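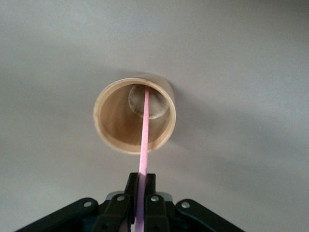 Haslam Robotics Club
Progress report to the Tulteck Small Grants Program
Period covered: January through April

1. Where the project stands

The grant pays for a student project in which club members teach a robot arm to handle small household objects. We are on schedule with the arm and behind on the written curriculum. The arm, the gripper and the wrist camera have been in regular use since February. Students run them through Natomo, the control program the club wrote last year.

2. Work done

The main task this period was placing a thin strip into a wooden cup. The students chose it after the block stacking unit because it asks for more care with angle. A thin strip held a little off line catches the rim, and the arm keeps pushing unless someone has set a force limit. Setting that limit took most of February.

Students have recorded 618 runs so far. Each run is logged with the operator's initials, the start position and a pass or fail mark. Roughly 3 in every 4 runs from April are marked pass. Runs from before the force limit was set are kept in a separate folder and are not part of that share.

Two things still cause trouble. The strip can turn between the fingers if it is picked up too near one end. Glare from the ceiling lights also affects the wrist camera in the afternoon, so the team moved most recording to the morning block.

3. Participation

Eight students attend regularly. They work in pairs, one driving and one keeping the log, and switch halfway through the session. Two students who joined in January had no programming experience and can now load a saved routine and change its start position without help.

4. Spending

The arm and camera mount were bought in the first month as planned. Spare fingertips cost less than budgeted. We ask to move the difference to the travel line to cover the van for the Drutodora student meet.

5. Next period

- Finish the three remaining lesson sheets
- Repeat the cup task with the start position changed between runs
- Write up the force limit settings for next year's group
- Prepare a short demonstration for Drutodora

A copy of the run log and the receipts are attached to this report.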